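Felt mat under breakfast things on a white table: worth it or a crumb trap?

Mayuree Sombatkul
My sister swears by a thick grey felt mat on her table and says I should get one for mine, which is white and shows every knife mark. The one she likes is a Nollitz, square, the padded sort. I eat a croissant most mornings and I can't believe felt and pastry flakes get on. The shop page says it "wipes clean". Does it? Has anyone had one longer than a month?

3 people are following this

Rónán Duggan
I'd take "wipes clean" with a pinch of salt. Felt is fibres, and you can't wipe fibres. Wipe it with a damp cloth and you push the butter further in.

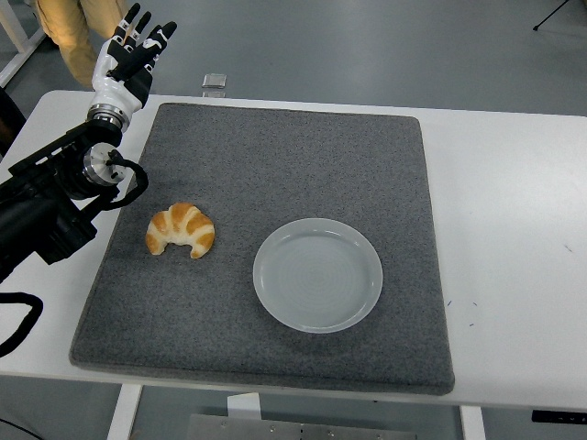 What you can do is keep the pastry on a plate, shake the mat out of the back door and go over it with a stiff dry brush. A speckled grey will hide crumbs, and I'm not sure that counts as a good thing. Mine has been down since March and it does stop plates scraping the table. I'd never put jam near it.

Lamai Chaimongkol
just get a cork one

Beril Saraç
Check the underside before you buy. A cheap one I had left grey fluff all over a white table, and the "non-slip" backing slid about anyway. Hoover it with the small nozzle. I tried the Sestulix spray on a butter stain and got a clean ring with a stain in the middle.

Was this helpful? 147 yes, 2 no
1249 views

Comments

Evaristo Ayala: Tried brushing. Flakes still there, only smaller.

Mayuree Sombatkul: Thanks all. Not convinced. Sticking with a plate and a bare table for now.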